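El corazón del Dell

A Geetha Lobo le encantaba ese momento, con la tapa fuera y el zócalo abierto. ¡Qué maravilla de placa verde! 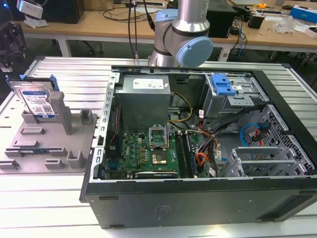

Las 2736 cartas

– ¿Estarán ahí todavía? – preguntó Ravindran Murthy desde la puerta del taller Fondano.

– ¡Pues claro que sí! Tu abuela las escribió en este trasto, una por una, y hoy vamos a leerlas.

Él acercó un taburete. Geetha ya buscaba la pasta térmica, feliz, tarareando.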